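Print this page | E-mail to a friend

Kitchen sense: a month with Allow

Two lunches a day, one kettle that nobody switched off, and me, in a borrowed office in Astutdale with a laptop that gets hot enough to fry on. That was June. The job was to try Allow, the kitchen training package from Hinrichs, and say whether a small outfit should pay for it.

Short version: probably. Longer version follows.

Allow is software. No metal in the box, no box. You pay, you download, you get a set of simulated kitchens and a robot arm to put in them, plus a long list of jobs for the arm to practise. Put the bowl on the counter. Shut the fridge. Turn the knob. The idea is old enough now, let the thing make its mistakes on a screen where crockery is free, then move what it has learnt across to a real arm. What Hinrichs is selling is the dull middle bit, all the kitchens and jobs and scoring you would otherwise spend a year building yourself.

There are 2,192 jobs in the full list. I did not try them all. Plenty are near twins, same task with a different worktop or the fruit moved over. Useful for training, less so for reading through at 9 in the evening with a sandwich.

Setting up. Bit of a slog. The installer wanted a newer graphics driver, then sulked, then wanted the old one back. The manual covers this on page 25, which would of been a fine thing to put on page 1. Once it was running it stayed running, I'll give it that. One crash all month and it kept my settings.

The kitchens are better than they need to be. Brick-pattern tiles, veined marble, a four-slot toaster with its dials and levers, wooden cupboards with long silver handles. You can swap finishes from a side menu, and I lost most of a morning to it. There's a serious point in there somewhere. An arm that has only ever met one worktop tends to come unstuck on the next.

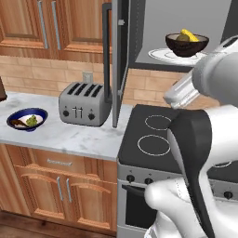

Gudrun Wunderlich reckons the looks are the least of it. She told me she would take an ugly kitchen with honest friction over a handsome one any day, and that her first question to any seller is what happens when the arm pushes a bowl it hasn't got hold of. Does it slide, does it tip, does it shoot off through the wall?

Fair question so I tried it. Bowls slide, mostly. Push high up and they tip. Nothing went through a wall but I did get a banana to sink slightly into a plate, and it stayed there quivering until I reset the room. Hinrichs say a fix is on the way. Soft stuff is weaker all round, bread and leaves behave like painted wood.

Doors and knobs are the strong suit. The fridge door has proper weight to it, and will swing back on you if the arm lets go early. Hob knobs turn with a bit of drag that you can set yourself. I spent longer on knobs than I'd care to admit. The cupboards with paired handles gave my arm no end of bother, it kept going for the wrong one, but that's my training and not their doors.

Scoring is plain. Job done or not done, time taken, things knocked. You can export the lot as a spreadsheet. I wanted a replay button next to each failed run and there isnt one, you have to go hunting in a folder.

Support: good. Wrote in twice, got a person both times, second one rang me back before lunch.

Price is where it gets awkward. It's sold by the seat, yearly, and the cheap tier gives you 2 kitchens and no say over the finishes. For a college course that might do. Anyone wanting to move on to a real arm will need the full set, so ask for the trial first and run your own jobs on it, the demo ones are flattering. Canadport do a rival package with fewer kitchens and much better food. I've not had long enough with it to pick a winner, more on that when they send me a licence that works.

For now Allow is staying on the laptop. I've got an arm that can very nearly shut a fridge and I'm not stopping there.

Related items
Canadport: first look at the food pack
Choosing a graphics card for simulation work
Grippers on a budget, part 2
Letters: should robots learn on screens?

Contact us | Copyright Astutdale Review, all rights reserved | Back to top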